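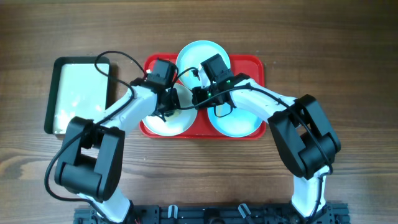 Cable slack has to be set again any time an arm comes off the mounting frame or a gripper is changed. The wrist needs enough loose cable to turn through its full travel, and no more than that. Each cable follows its own arm past the elbow and along the white forearm. With both grippers in over the red tray, the right arm's cable sweeps across the lower left plate and the left arm's cable stands in an open loop above its forearm. Check slack in this position, with the grippers close together and plates on the tray, as well as at the home position.

## 4.2 Setting the cable slack

1. Press Stop on the Kusska controller and wait for both arms to hold.
2. Switch to hand-guide mode. Speed is limited to 2 percent.
3. Guide both grippers over the tray until they are side by side.
4. Loosen the cable ties on the forearm. Leave the tie at the base alone.
5. Turn the wrist slowly to each end of its travel and feed cable toward the gripper as it goes tight.
6. Tighten the ties by hand and trim the tails flush.
7. Repeat steps 4 to 6 on the other arm.
8. Run program 47 (slow plate pass) with no plates on the tray, then once more with plates.

**Caution:** Keep fingers out of the gap in the elbow assembly. It closes as the arm folds, even in hand-guide mode.

**Note:** If a cable catches a plate rim during step 8, take up slack at the forearm ties - do not pull cable back through the elbow.

## 4.3 After the test run

Write the cycle count in the cell log. The Salem cell was at 1,814 when its ties were last replaced. Replacement ties come from the Clekport store, bag 98.

Procedure checked by Mostafa Shawky, Kamunport, 28 Aug 2019.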